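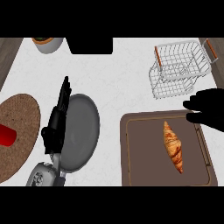 Robot Learning Methods, Unit 7
Policy evaluation in simulation
Handout for the September block

Reading before class: the Prandemano evaluation report, sections on scene setup and rank agreement. Skip the appendix on rendering unless you plan to use it for your project.

1. The problem

A trained policy has to be tested many times before its success rate means much. On real arms every trial needs a person to reset the table and write down the outcome. A lab that trains several versions of a policy in a week can't test them all this way. The Prandemano method runs the trials in a simulated copy of the workspace and asks whether the results can be trusted.

2. What is being claimed

The claim is narrow. The simulator is used to rank policies. It is not used to predict the exact success rate on hardware. If policy A beats policy B in simulation, A should also beat B on the real table. The report gives both numbers so you can see the gap between them.

3. Setup

Two arms, one tabletop, everyday kitchen objects. Policies get camera images and joint positions and return joint targets for both arms. Two policies are compared:

Curov – trained on demonstrations only.
Pichon – the same network, trained on the same demonstrations plus replayed copies with object positions shifted.

The demonstration set has 801 episodes. Of these, 205 use both arms on the same object; the rest use one arm while the other waits. Keep this split in mind when you read the results by task.

4. Procedure

Fix the list of starting layouts before any policy is run. Each policy gets the same 80 layouts, in the same order, with the same random seeds. A trial ends at success or at the time limit. Success is checked from object poses in the simulator state, never from the rendered image.

Objects that play no part in the task stay in the layout. A policy that only works on a bare counter will look better than it should if you take them out.

5. Results

Pichon ranks above Curov in simulation and on hardware. Both policies score higher in simulation. The gap is widest on tasks with contact between the gripper and thin edges, such as lifting a plate by its rim – small errors in friction and shape matter most there.

6. Limits

Two policies give only one ranking to check. That is weak evidence, and the report says so. Soft objects are modeled as rigid. Lighting changes were not tested.

7. For your write-up

Use the Seltitz scene files in the course folder. Report successes and trials as whole numbers, with an interval. State your time limit. If you change a layout after seeing a result, rerun every policy on it and say that you did.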